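Learning Resources > Numeracy > Staff Diary

Filed under: Diary of the Loan Collection

17 Jun 2021

The morning was given to the numeracy shelf of the loan collection, which has stood untouched since the December stocktake. The register now runs to 1254 entries. A good many of them concern items that are lent to schools in sets and returned in something less than sets, and dice are the worst affected. I had set the whole day aside for them, and it was needed.

Jamie Stockdale joined me at half past nine with the returns book. It was agreed at the outset that the large dice and the small dice should be entered under separate headings. Until now they have shared a single line, with the result that Punley was sent a bag of small dice last term when the school had plainly asked for the large ones, to be thrown across a hall floor by a reception class. The school was very civil about it.

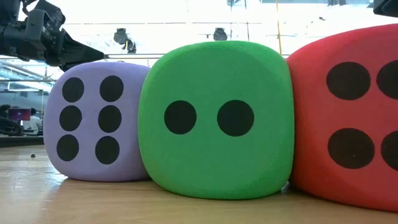 The foam dice were originally bought from Fusen and have always been the most requested item on the shelf. They are light, they make no noise, and a child may throw one hard without harm to a window or a neighbour. Our concern has been the state of the spots, which suffer from handling. I was content with what I found on this point. The lavender die can be read without difficulty on the six and the green on the two, though the spots on the lavender are a little uneven in outline, and I have noted it as fit for loan. A teacher at the back of a classroom will want to see the number at once, and that remains the test we apply. The foam itself has a speckled, open surface that takes up dust, and the care sheet should say so. At present it says only that the dice are to be kept dry.

Jamie raised the question of whether colour ought to be recorded. The old register did not record it. I was at first against adding another column, but the case was well made: McAlister has for two years asked for particular colours, as the teachers there give each table group its own and arrange the scoring accordingly. The column has been added. Jamie proposed the heading "Colour (main)", and this was adopted without further discussion.

We broke off at noon. The afternoon was less orderly, owing to a long telephone call from Evunville about a box of counting rods which the school believes it returned and which we believe it did not. The returns book supports our view. I undertook to look again behind the lower shelves before writing formally, and did so at three o'clock, without result.
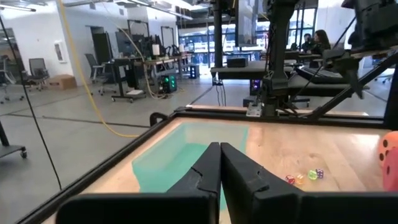 On the matter of the small dice, the present practice is to lend them in bags of 4, and I see no reason to alter it. A bag serves one table. The older pupils prefer them for work on probability, where a great many throws must be made in a short lesson, and the large dice take up too much room and too much time. Jamie would like each bag to carry a printed label with the number of dice inside, so that whoever packs up at the end of the lesson has something to check against. I have approved this, subject to the cost of the labels.

Loan form 77 will need to be amended to show the two headings. The wording is to be "Dice, foam, large" and "Dice, small, bagged". I have asked that the old forms be used up first for other items and that no school be sent one for dice.

Still outstanding: the care sheet, the labels, the letter to Evunville. Jamie is to telephone Punley in the morning to ask whether the large dice are still wanted before the end of term.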